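Getting Rings, Wax and Scratches Out of a Wood Coffee Table

Updated March 2022

Most marks on a coffee table are in the finish and have not reached the wood. White rings and cloudy patches are moisture trapped near the surface, and they usually come out at home. Black rings have gone through to the wood and generally mean sanding.

Before you try anything, find out what finish you have. Put a drop of denatured alcohol on the underside of the top, wait a minute and touch it with a cotton swab. If it turns sticky, the finish is probably shellac. Keep alcohol away from the rest of the table.
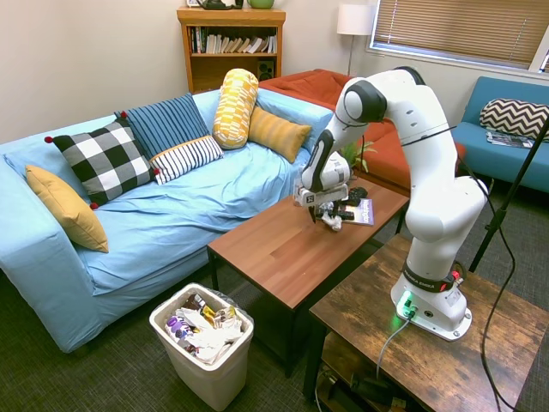 White rings respond to gentle heat. Lay a plain cotton cloth over the mark, with no print and no fabric softener in it, and pass a warm dry iron across it for a few seconds at a time. Lift the cloth and look after each pass. Clear the top first, down to the last crumpled wrapper, and wipe it with a barely damp cloth so you aren't pressing crumbs into the finish. If the table has thin metal legs like this one, check that the screws underneath are snug before you lean on it with an iron. Stop if the finish starts to smell or feels soft.

If heat does nothing, try a dab of petroleum jelly left on overnight. Wipe it off in the morning with a clean rag and buff along the grain. A second night sometimes helps with an older ring. A third night has never made any difference on my tables.

Candle wax

Let it harden completely. A bag of ice set on top for ten minutes speeds this up, but put a towel under the bag. Lift the wax with the edge of an old plastic card, held nearly flat. Whatever film is left comes off with a soft cloth and a little mineral spirits. Open a window and lay the rag flat outdoors to dry before you throw it out.

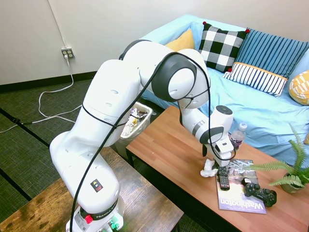

Don't use a metal scraper, even a dull one. I tried a putty knife on a maple end table and spent the rest of August looking at the gouge. Raymonde Arsenault, who ran the refinishing bench at Kowalchuk when I worked there, used a guitar pick, and it does get into the grain better than a card.

Light scratches

For a scratch you can see but can't feel, paste wax is often enough. Put on a thin coat, let it haze, and buff. Wax sticks and touch-up markers work on deeper ones. Start with a shade lighter than you think you need and test it on the underside. Going darker later is easy.

Large dull areas can be rubbed out with 2000 grit paper and a few drops of mineral oil, with the grain, using almost no pressure. Do this only on a thick film finish such as polyurethane or lacquer. On an oiled top, skip the paper and put on a fresh coat of the same oil.

Give the table 2 days before setting anything heavy on it again, and use coasters with felt or cork bottoms. Rubber ones can leave marks of their own.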